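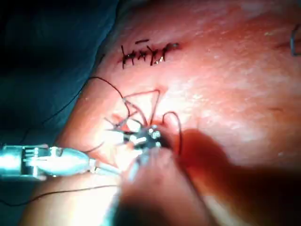

Needle driver on the left arm, finished row above it. Brutine cell, left wrist cam.

Left arm jaw drift on the Brutine suturing cell, is it really cable stretch?

posted by ridgeline_tech

We run two arms on tissue with a fixed overhead-ish camera and a small one at each wrist. Since November the left needle driver has been closing late. The command goes out, the jaws sit there for a beat, then they close. On a free jaw in air you'd hardly care. With a needle in it, the needle rolls when the second arm lets go, and you spend the next minute fixing the angle.

The distributor (Lumbantobing) says cable stretch, replace the instrument. They said the same about the one before it. That one had 173 cycles on it when we pulled it, and I'm supposed to believe the cable was worn out? I don't. I've seen instruments go a lot longer than that on worse rigs.

Things already done: homed both arms cold, swapped the left instrument with the spare, re-ran the tension routine 3 times. The spare drifts too, a bit less. Before I send them more money I'd like to hear from somebody who doesn't sell the parts.

reply by Endang Santoso

If the spare drifts too, why are we talking about the instrument at all? Look at the drive side. The coupling discs on those carriages have a spring behind each one and the springs get lazy. Disc lifts a hair under load, you lose the first few degrees of jaw motion, and the tension routine can't see it because it runs with no load.

reply by ridgeline_tech

Thought of that. Pressed on all the discs by hand and they feel even to me. But my thumb is not a gauge, I'll give you that.

reply by kelp_and_solder

Hand pressing tells you nothing. Sollham sells a little force tip for this, or make one out of a luggage scale. Also I don't buy the lazy spring story as a default answer. It's the new "cable stretch". Everyone on here says springs now. What's your suture tension limit set to?

reply by ridgeline_tech

Limit is 5 on the Brutine scale, whatever a Brutine unit is. The manual has never said and support changes the subject. I had it at 8 through the summer and the knots came down fine, but I was told that's hard on the cables, so I lowered it. The delay was there at both settings.

Where it bites is the handoff. Grasper comes off, driver is supposed to have the needle already, and that late close eats the margin. 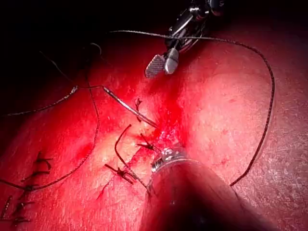 reply by kelp_and_solder

Then I'd stop blaming hardware for an evening and read the log. Is the close command late leaving the controller, or is the jaw late obeying it? Those are different faults and so far you've told us about a delay you saw by eye. I had the same complaint on a Trumport carriage and it was the handoff script waiting on a grip confirmation from the other arm. A timeout, plain software. I had already bought two instruments by then.

reply by Endang Santoso

A script wait would show on both sides. He says it's the left.

reply by kelp_and_solder

Not if only the left is scripted to wait. On mine the right arm was the leader and never waited for anything.

reply by ridgeline_tech

OK, logs pulled. You are both going to be annoying about this.

Command leaves on time. Motor moves on time. So the script is off the hook, sorry kelp. But the motor current stays flat for the first part of the stroke and then jumps, so the motor is turning against nothing before it picks up the jaw. That's slack somewhere between the disc and the tip. Endang gets half a point. Cable stretch would look like that too, so Lumbantobing gets the other half, and I hate that.

I put a scale on the discs. Third one on the left carriage is clearly softer than its neighbors, and on our unit that's the one that drives the jaw. Spring is on order from Sollham.

Meanwhile I've been running with a longer dwell after close, so the driver gets to settle before the other arm releases.

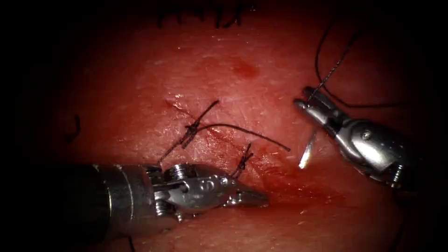 It's slow. Every throw takes longer and I wouldn't call it a repair. The needle rolls less, though, and I've stopped re-gripping on most passes. I've also started wiping the wrist joints down between runs with distilled water and drying them with air, after finding a crust in the left one. Whether that matters, no idea. The service sheet says "clean as required" and leaves it there.

reply by Endang Santoso

Change the springs as a set. One new one next to old ones and you'll be back here with a right-side complaint about whichever is next.

reply by kelp_and_solder

I'd change only the soft one and log it again first. Change the whole set and you'll never know which part fixed it. And don't leave that dwell in afterwards, it'll hide the next fault.

reply by ridgeline_tech

One spring first, then logs, dwell back to stock. If the flat bit is still in the current trace I'll order the set and the instrument and eat my words. Will post both traces.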